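The Robot Arm in the Packing Hall (and What the Grown-ups Do Now)

I work in a place that sends wooden toys to shops, and last year we got a robot.

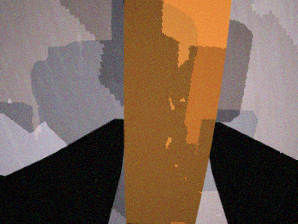
Before I tell you about the robot, I should tell you about my job, or the rest won't make much sense. The company is called Pearce and we're on the edge of Pasdale, next to the river. We make building blocks, pull-along ducks and a marble run with far too many pieces. I've been in the packing hall for 11 years. When I started, packing meant standing at a long table, picking up a block, turning it the right way round, putting it in a box, then picking up the next one. And the next one! On a busy day I might do 1,000 blocks before lunch. My hands knew the job so well that I could plan my whole tea while I was doing it.

It sounds easy, and the first hour is. By the fourth hour your wrists ache and your shoulders creep up towards your ears. Quite a few of us went home with sore arms, and one March we had so many people off poorly that the boxes piled up right to the door.

So the company bought a robot arm from a firm called Irutora. I was expecting a metal person with a face, like in films. It's just an arm, bolted to the floor, with two fingers on the end. No head, no legs, nowhere to put a hat.

How does it pick things up?

Try this. Put your pencil on the table and pick it up using only your thumb and one finger. You didn't have to think, did you? Your eyes told you where the pencil was, and your skin told you when you were squeezing hard enough. You've been practising since you were a baby.

Our robot hasn't got skin. It has two fingers (together they're called a gripper) that close from either side, and a little motor that can feel how hard it's pushing. If it pushes too softly, the block slips. If it pushes too hard, the block gets a dent and some poor shop gets a dented block. Somebody has to tell it how hard to squeeze for every different toy. The ducks took ages. Ducks are a silly shape if you've only got two fingers.

Where does it practise?

This was my favourite thing to find out. A robot can practise inside a computer first! The people at Irutora make a pretend world, a bit like a video game, with a pretend arm and pretend blocks in it. In there the arm can drop a block as often as it likes and there's nothing to sweep up. Engineers call it a simulation. They can change the light, tip the block over, make it fatter or thinner, and let the arm have another go.

Then the real arm tries it on a real block, and quite often it still gets it wrong, as real life is bumpier than a computer. Ours spent its first week knocking over the same stack again and again. We did cheer when it finally managed one. I think I cheered loudest.

What happened to the people?

I know this is the bit some of you are wondering about, as I wondered about it too. I didn't sleep very well the week we were told. When a machine can do your job, it's quite normal to worry that there won't be a job for you any more, and in some places that really does happen. It wouldn't be fair of me to pretend it doesn't.

At our place there were 70 of us before the robot came. Most of us are still here, but 4 people left, and they didn't all want to. I miss them at break time. The rest of us had to learn new things. I went on a course (with homework, at my age!) and now I look after the arm. I check its fingers are clean, I show it new toys, and if it gets muddled I press the big red button and sort it out.

Some of my friends like the change and some don't. One says the hall is lonelier now that there's less chatting across the table. I see what she means. Another says her wrists haven't felt this good in years. I'm somewhere in the middle. I like my new job, but there's more to remember, and I can't plan my tea any more.

Does it have a name?

Of course it does. We call it Grukis, after the noise it makes when it starts up in the morning. Say it out loud in a very growly voice and you'll be close.

Something to try at home

Put on a pair of thick gloves, shut one eye and try to build a tower using only one finger and your thumb. See how high you get before it falls. My best is six blocks, and I've had a lot of practice.

May 15, 2019

23 shares
8 comments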